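Corner store on Papadakis Street gets a second life (and a longer snack aisle)

July 10, 2023

I've been buying my milk at Prarley for longer than I care to admit, so when the brown paper went up over the windows in October I assumed the worst. A lot of us did. There was a week when every conversation I had at the bus stop was about whether we'd be getting another phone repair place or another vape shop, and the woman from the dry cleaner's had money on a bank.

Well, the paper is down, and it's still Prarley! Same name, same door that sticks, new owner. Daichi Ebihara took over the lease last fall and opened back up this past weekend with a fresh floor, working freezers and a stock list he says runs to 1,878 items. I asked him how many the old shop carried and he laughed at me. "There was no list," he said. "There was a notebook, and half of it was phone numbers."

Ebihara isn't new to the neighborhood. He grew up a few blocks over, on the Culevov side of the tracks, and worked the register at Prarley for two summers in high school. After that he spent years ordering stock for a grocery chain out of town, a job he describes as staring at a spreadsheet about yogurt. When the previous owners started talking about retirement, he called them before they'd even put up a sign.

The thing everyone wants to know about is prices, so I'll get to it. Milk is up a little from last year. Eggs are down. Bread is the same, and it still comes from the Trellelness bakery, delivered before I'm awake. The coffee machine is gone and I'm sad about it, even though the coffee was terrible. Ebihara says a new one is coming once the electrician has finished with the back wall, and he wouldn't give me a date, so don't ask him. (I asked him twice. He was very nice about it the second time.)

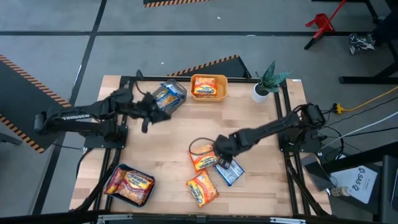 Lunch is where the shop used to fall down, if you ask me. You could get a sandwich if you were there early, and after that you were looking at crackers. The new deli case is small but it gets filled twice a day, and I've already had the egg salad more often than is good for me. It all goes out in clear plastic containers, the same general sort of thing as the one on the wooden tabletop there, and you can bring yours back washed for a few cents off the next one. I've got a stack of them by my sink already. The chickpea one sells out first, so if that's your lunch, go before noon or send somebody. There's soup too, though in this heat I haven't seen anyone brave enough.

And then there are the snacks. Oh, the snacks. Ebihara told me that when he sat down to plan the shelves, he asked people coming by the door to write down one thing they missed and one thing they'd never been able to find around here. He got 394 slips of paper back, a lot of them from kids, and you can tell. One whole side of the middle aisle is chips, puffs, rice crackers, pretzels and things I can't name, from all over, and the bottom shelf is set low enough for a six-year-old to do some serious damage to an allowance.

I took my nephew on opening morning and he stood in front of it without talking for longer than I've ever known him to be quiet. He went for something sour in the end. I went for shrimp crackers, ate them on the walk home and had to go back for the thing I'd come for in the first place, which was dish soap.

I did wonder whether one shop needs that many bags of anything, and I wasn't the only one. A neighbor of mine (she'd rather I left her name out, she still has to shop there) thinks the space should have gone to fresh vegetables. She has a point. The produce corner is onions, potatoes, bananas, lemons and a few sad peppers, and that's about where it stops. Ebihara says he's talking to a couple of growers and wants greens in by the end of the summer, but he doesn't want to throw out crates of lettuce while he's still learning what people will buy. He also said, a bit quietly, that chips pay the electric bill. 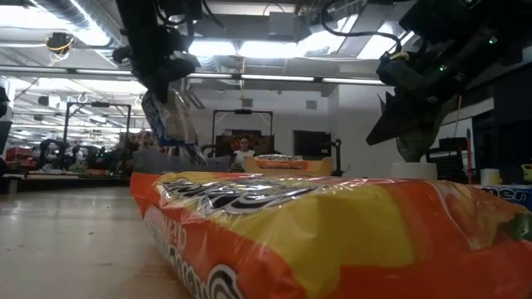

Big bag or small bag? Snack lovers will have opinions.

On the subject of sizes, that was the other fight on the slips. Families wanted the big bags, people who live alone wanted the little ones, and a few people wanted the big ones and would like not to be judged. The store is carrying both wherever the supplier allows it. I'm firmly on the small side, mostly from knowing myself.

The shop has 4 people working there now, counting Ebihara, and he's hoping to add another for evenings once school starts up. Two of the staff were there under the old owners, so if you're the kind of customer who likes to be asked about your knee, you'll still be asked about your knee. They've kept the tab book for older customers as well, which I was glad to hear. It was one of the first things people asked me to find out.

A few practical bits. The shop opens at seven in the morning and closes at nine at night, every day. Cards are fine now, with no minimum. The 41 bus still stops right outside, though the shelter is being replaced and you'll be standing in the sun for the next couple of weeks. Parking is what it always was, so walk if you can. The bulletin board is back up by the door, with fresh pins, and it already has a lost cat, a piano teacher and someone giving away a very large fish tank.

If you filled out a slip and your thing isn't on the shelf yet, tell whoever's at the register. They're keeping a list of requests, on a computer this time, and Ebihara goes through it when he puts in his order. I've asked for the salted licorice. My nephew has asked for everything else.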